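# The white chairs, at last

I have been promising myself since we moved in that I would do something about the chairs, and this was finally the week. 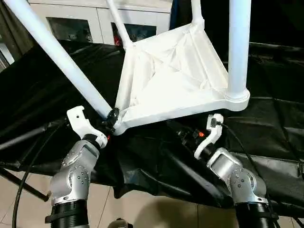
We ended up with four of them, all white and all the same, after I had spent far too many evenings looking at wooden ones I couldn't afford. My neighbor Ineke has had hers on the back porch for years and swears by them, and I suppose I wore down in the end – every time I sat at her table I found myself running my hand along the seat and thinking, well, this is perfectly comfortable, what am I holding out for?

I am one of those people who always turns a chair over before I trust it. My mother did the same in every shop she ever set foot in, and it used to embarrass me terribly. But the underside tells you so much! On these the seat is a molded shell, and underneath it has ridges running on the diagonal to stiffen it, with shallow panels set in between. From the top you would never guess there was so much going on. The legs are white tubes, and I do like that they match the seat, because the old set had brown legs with gray seats and always looked as if two families had been forced to share a house.

The one thing I will say is that all those ridges are going to collect dust. I already have an old toothbrush set aside in the kitchen drawer, and a bucket of warm water with a little dish soap ought to do the rest. I plan to flip them over and give them a good going-over at the end of August, before Griet and Geert come to stay (Geert notices everything, bless him).

The old chairs are out in the garage for now. Two of them still have some life left, and Faith has asked for one for her sewing room, so if anybody nearby wants the other, please leave me a comment. The seat is a bit scuffed and one foot needs a new cap, but it holds me just fine, and I'd much sooner see it in somebody's kitchen than on the curb.

Next I have to do something about the table.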